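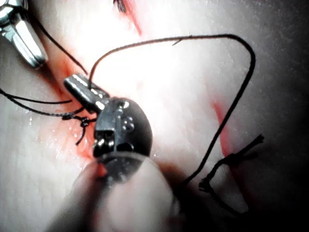
The jaws with the black thread, and the long loop going over the tissue.

Black Thread on Pale Tissue

Welcome to the gallery page about knots. I started to collect close views of suturing when I was studying at the Fehr skills center in Lukard, and the collection has now 317 pictures in it. Most of them stay in the folder. On this page I write a little about the thread, because the thread is the part which gives me the most trouble.

A long loop looks nice but it is difficult to work with. The thread remembers how it was wound in the packet, and it wants to go back to this shape. When I practice at home with the Mesico trainer I pull the new thread slowly between two fingers before the first stitch. It takes a few seconds and the kinks become smaller – not all of them, but enough for tying.

Color is also important for a beginner. I learned first with a light thread and I lost the short end all the time. Black is much more friendly on a pale surface. If you buy your first set, please take the black one. The Jakley shop sells it in boxes of 200 and for a learner one box is enough for a long time.
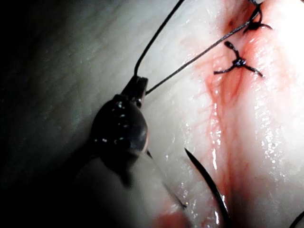 Clamp tip holding the thread, with the curved needle at the bottom and two finished knots on the right.

I like to see the needle and the knots together in one view. In my notebook from the course I wrote that one must know all the time where the needle is, also in the moment when the hands are busy with the thread. It sounds simple. In my first month I forgot it in every session, and our instructor stopped me each time with the same three words: "Needle, please. Where?"

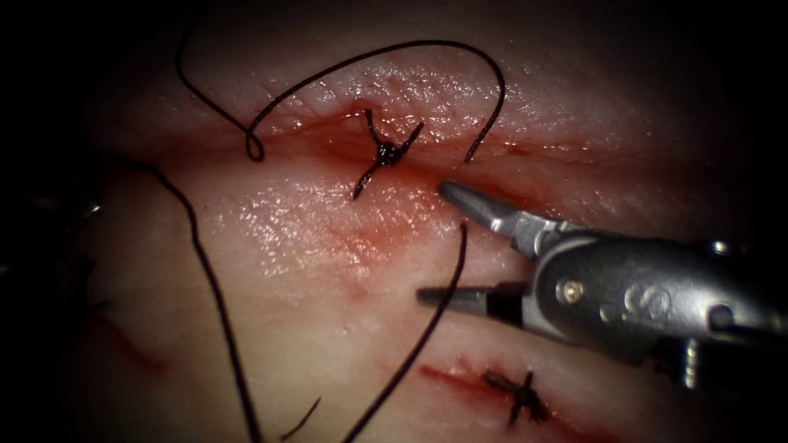
The length of the tails is a question I get often by mail. Too short, and the knot can open. Too long, and the ends lie over the next stitch and you catch them by mistake. The knot on the upper incision has its tails cut short and they go out in four directions, like a small star, so it is easy to check from above. I cut mine in a similar way now, but it took me 19 evenings of practice until they came out equal. The loose thread is the other thing to look at. It makes a wide arch over the tissue and on the left side of the arch it twists into a small closed loop. When I find such a loop in my own thread I open it before I pull, otherwise it can become a knot in the wrong place.

More pictures will come in October, when I have sorted the folder with the needle holders. The page with running stitches is still under work.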